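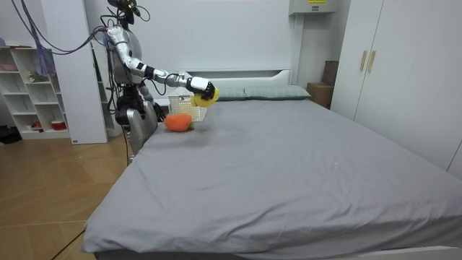

Head end of the big bed, white basket near the headboard.

5/25/18

Wool doona, wash trial on the Ement batts, carrying on from my notes in December, which I have just reread and which are mostly about the heater. Sorry to anyone who went looking there for stitch lengths. They're on the inside back cover, in pencil.

Weighed the test doona before it went anywhere near water: 1595 g on the Pradeteck scale, cover on, buttons done up. I weighed it folded, then took it off and put it back on folded the other way to be sure a corner wasn't resting on the bench, and got the same reading, so I'm happy with that. Loft at the centre channel was 43 mm with the cork tile on top. Please use the cork tile, everybody, and not the ruler by itself. If you poke a ruler into a wool batt you can get whatever number you were hoping for.

Washed it in the tub in the back room, cool water, small squirt of the wool wash. I had meant to do it by the clock but Anika rang halfway through about the cover fabric, and I ended up squeezing with one hand and holding the phone with my shoulder, so the soak ran longer than it should have. No harm that I can find. It went through two rinses and the second one came away clear. Then into the old top loader for a slow spin, folded in thirds and balanced against a couple of wet towels, and out on the rack flat.

Drying was the slow part, as ever. The middle channels were still clammy well after the edges felt lovely, and I was very tempted to call it done and go home. I'm glad I left it overnight, as it had a faintly sheepy smell at the centre that was gone by the time I unlocked this morning (I don't mind the smell myself but I know customers do).

Weighed again once dry: 1557 g. I don't think we lost that much wool! There was a bit of lint in the tub strainer, a pinch or so, nothing like enough to make up the difference. My guess is that it's mostly the spinning grease and some dust from the batts, plus whatever the weather does to wool from one day to the next. Mortimer Nguyen-Tran has a theory that the cover had more dressing in it than we were told, and he may well be right, it went in stiff and came out soft as anything. Next time I'll wash an empty cover by itself and weigh that before and after. Should have thought of it this time.

Loft after drying was disappointing until I gave it a good shake by the long edge and left it on the rack for another hour, after which it came up nicely. I haven't written the figure down yet as I want to take it at all the channels and not only the best one.

Quilting. The straight channels held. No shifting that I could feel from top to bottom, and I went along every one with my eyes shut, which is the only way I trust. The second doona, the one we tied instead of stitching, has not been so lucky, and there's a thin patch near one corner where the wool has crept away from the ties. Anika Whitlock wants to keep tying for the Delacroix order, since it looks so handsome on the plain cotton, and I do see her point, it's a beautiful finish. If we go that way I'd want the ties closer together and the batt basted to the cover along the sides first. She's going to make up a small sample, cushion size, and we can bash that about instead of a whole doona.

Thread: the cotton has behaved. I had one popped stitch at the end of a channel, my own fault for not backstitching. Resewn. The label still says 100 per cent wool with no word about the cover, and that needs sorting out before anything goes down to the Besport shop. I've put a sticky note on the box.

Needles, while I think of it. We're down to the last packet of the long ones and the blunt ones have found their way back into the good tin. I've put a bit of red tape round the tin for blunts. Sharp ones go in the tin without tape.

To do, whoever gets to it first:
Wash an empty cover, weigh it before and after.
Loft at every channel, with the cork tile.
Ask Ement whether the batts are scoured once or twice, and whether the heavier weight comes any wider.
Second wash of the same doona, a proper timed soak this time, phone in the other room.
Descale the kettle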